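Print this page
E-mail this page

How to make pineapple jam with lime and ginger

My mother-in-law made this jam every December and she never measured anything. After she gave me the recipe by talking, I needed many pots before mine tasted the same. I write down the way that works in my kitchen, with weights, so that you do not have to guess.

What you need

900 g of cleaned pineapple (weigh it after you remove the skin and the core)
800 g of sugar for a sweet jam, or a little less if your fruit is very ripe
Juice of two limes, and the peel of one, grated fine
A piece of fresh ginger as long as your thumb
4 clean glass jars with new lids

I use a wide pot from Jemell with a thick bottom. Any wide pot is good, but please do not use a tall and narrow one. The water leaves too slowly, and the fruit becomes brown before the jam is thick.

Preparing the jars

Wash the jars in hot water with soap and rinse them well. Put them in the oven at a low heat while the jam is cooking, and keep them there until you fill them. Cold glass can break when the hot jam goes in. The lids I boil in a small pan for a few minutes and leave in the water.

Cooking

Cut half of the pineapple in very small cubes. The other half you put in the blender, only for a few seconds. My friend Filipa Simões blends everything and her jam is smooth and good for cakes, but I like to find pieces on my bread.

Put all the fruit in the pot with the lime juice and the ginger, and cook it without sugar on a medium heat until the cubes are soft. Pineapple cooked together with sugar from the beginning stays hard, and you will notice it later between your teeth. When the fruit is soft, add the sugar and stir slowly until you do not feel it on the bottom of the pot. Only then make the heat stronger.

Now stay near the pot and stir often. The bubbles are small and quick at first. Later they become big and lazy, and they jump, so wear long sleeves. Put a small plate in the freezer before you start this part. To test, drop a little jam on the cold plate, wait one minute and push it with your finger. If the surface makes wrinkles, take the pot from the heat. If it runs, cook a few minutes more and test again.

Add the lime peel at the end. Fill the jars, close them and let them cool on a towel.

Choosing the fruit
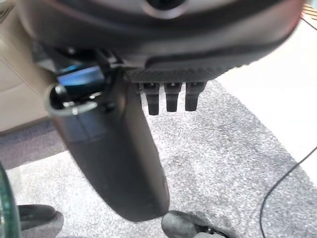
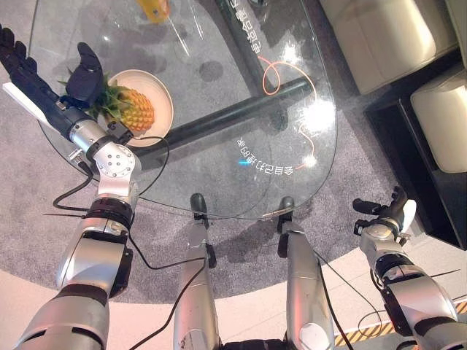
Color is the first thing I look at, but it is not enough. A pineapple can be yellow outside and still have no smell, and then the jam will taste only of sugar. Smell the bottom, where the stem was cut. A small fruit with golden-yellow skin, like the one lying on the cream-colored plate, is the size I prefer for jam, and I buy as many as I need to reach the weight. Duarte Figueiredo, who sells fruit at the Queiroz market, taught me to press near the base with one finger. It should give a little, but your finger must not go in. If the fruit is still too firm, leave it in the kitchen for a day or two. It becomes softer, but it does not become sweeter, so do not buy a green one and hope.

Print this page
E-mail this page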